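Dretville amateur golf league, handicap and format changes for next season. Short thread for club secretaries.

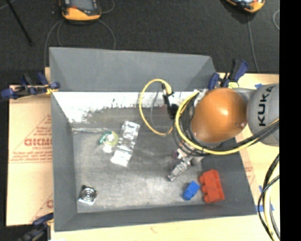

1/ Team size drops from eight to seven. Matches stay at singles, full handicap allowance, lowest handicap off first.

2/ The playing handicap cap is 15 for the scratch division. Second division has no cap. Bakos and Emerer both asked for 18 and were outvoted in September.

3/ Halved matches stand as halved. The sudden-death rule is gone – it kept the last groups out past dark at Emerer twice.

4/ Entry fee is $105 per club, due before the draw. That covers balls for the final and the scoring software. It does not cover practice rounds.

5/ Home club sets the tees and must post them 2 days ahead. If nothing is posted, the visiting captain picks.

6/ Carts: allowed at Takico and Bakos. Walking only at Emerer until the bridge on the back nine reopens.

7/ Preferred lies are the home club's call, but it has to be announced on the first tee. Calls made mid-round will not count.

8/ Roster forms go out with the draw. Late additions need a posted handicap from a member club.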